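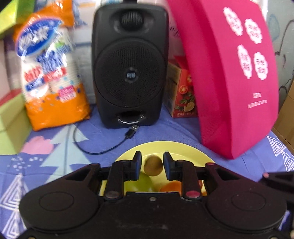

How long can cut fruit stay out on a serving table? Two hours at room temperature, and one hour if the room is above 90 degrees. After that it should be discarded.

The Tallside Community Hall reminds all groups of its table guidelines for the August receptions. Please read the full thread before your booking. 1/5

Whole fruit is served on the round yellow plates, one plate to a table. Mix the colors where possible: green, orange, red and brown fruit on the same plate are easy for guests to tell apart. Rinse and dry all fruit before plating. 2/5

Patterned tablecloths are laid before any equipment is brought in. Loudspeakers may stand on the table behind the food, with cables run to the rear — never across the front edge. Music ends at 10 p.m. 3/5

The hall holds 80 seated guests. Groups expecting more should write to Randa Sabbagh at the bookings desk, who can open the Mikach Room on the same evening. Plates and tablecloths for both rooms are kept in cupboard 5. Please return plates washed and cloths folded; stained cloths go in the bin by the kitchen door. 4/5

Fruit for hall events is ordered through Mohammadi. Orders close at noon on the day before the event, and late requests cannot be added. Hosts who bring their own fruit are asked to take home what is left over. Questions about deliveries go to Hooman Dehghan, extension 239. The kitchen is open to hosts from 3 p.m. on the day of the booking. 5/5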